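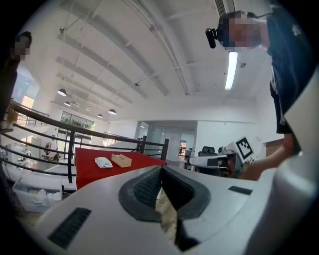 1/ Spent Wednesday evening with the student club at Furnivwood that wants to teach a robot to tidy a table. The project is called Pinier. I went in doubtful and I'm still doubtful, but I learned some things, so: thread.

2/ First surprise for anyone expecting a robot class: most of the evening is people being the robot. You hold a gripper in each hand, you pick something up, you put it down, you do it again. The recordings are supposed to become training data later.

3/ "Later" is doing a lot of work in that sentence. The club is six weeks in and has 369 recordings. It hasn't trained anything on them yet. I asked what would count as the thing working and got three different replies, all of them cheerful.

4/ To be fair, the grippers are better than I expected. White shell, rubbery pads with a texture, a printed marker block on top so the software can work out where the thing is. I had pictured salad tongs with a phone taped on.

5/ My first worry is the pads. They're grippy enough to catch things you didn't mean to grab. A tabletop covering, for example. If the hand takes hold of the table cover on the way to the box, is that a bad recording? A useful mistake? The club's written rule is "use judgment." That isn't a rule. 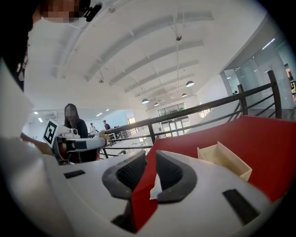
6/ On judgment. A student with good hands will fix a bad grasp without thinking about it, and the recording looks fine. Then a different student does the same task with a totally different habit - elbow out, coming in from the left - and that also looks fine. Put both in one folder and tell me what the robot is meant to learn.

7/ I raised this and was told variety is good. Sure, sometimes. Variety you planned is good. Variety you got by letting everyone wing it is a mess with a nice name. Write down who did what and how, at least!

8/ They do have a log sheet, named Prukis for reasons lost to a group chat. It has a column for the task, a column for the object and a column called "vibe." I'm not kidding. In March somebody filled the vibe column with "ok" all the way down.

9/ The objects, then. Little open boxes, trays, plastic bags. I actually approve of the bags. A rigid box sits there and behaves. A crumpled bag has a new shape every time you touch it, and it's where a lot of impressive demos quietly stop filming.
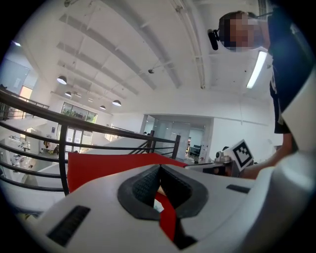

Gripper's-eye view: red sheet at the pads, the second gripper and its marker over on the right.

10/ Look how much of that view is ceiling and railing. The lens is very wide, so the recording gets lamps, beams, the far window, somebody's shirt. I'd love to know what happens when you move the same table downstairs. My guess is nothing good. The club's guess is that it'll be fine. Only one of those guesses is cheap to test, and they could test it next week.

11/ They won't move it yet, I think, as the upstairs spot is comfortable and everyone knows where the chargers are. Same reason my own school projects never left the kitchen.

12/ Second worry: two hands. It looks great on a poster. But for a lot of these tasks the second hand mostly hovers. If one hand does the job and the other keeps it company, you have taught the robot to wave. Pick tasks that need both, such as one holding the box still while the other goes in.

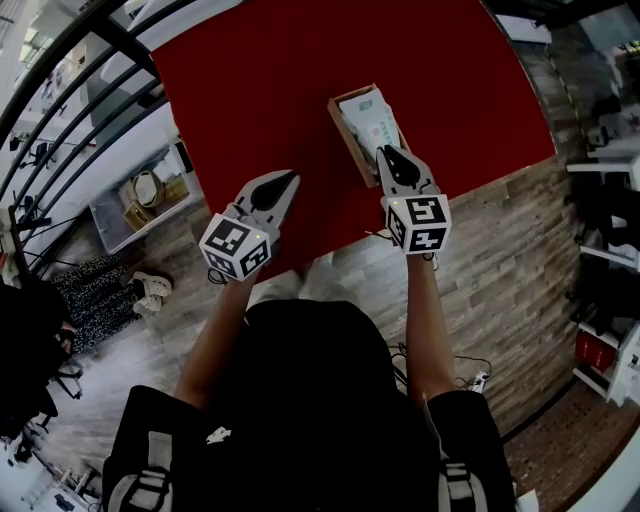
Reaching into a box is harder than it looks, by the way. I had seven tries and I was bad at it. The walls hide what your tips are doing, so you poke around until something gives. You start trusting your fingers, then remember your fingers aren't the ones touching anything.

13/ Third worry, and it's the boring one. There's a student showcase in the Echevarría building at the end of term, and the club has promised a live demo. Promising a demo before training a model is how you end up with a very well rehearsed video.

14/ What I'd do, and I said so to their faces: stop collecting for two sessions. Train on what you have. Watch it fail. Then you'll know which recordings you're missing, and my bet is it won't be more of the same box.

15/ Reaction was polite. One vote for trying it, a lot of looking at shoes, and then everybody went back to recording.

16/ I said I'd come back before the showcase. If it picks up the bag I'll post that too, with no grumbling. Well, less grumbling. Mute the thread if you're tired of grippers.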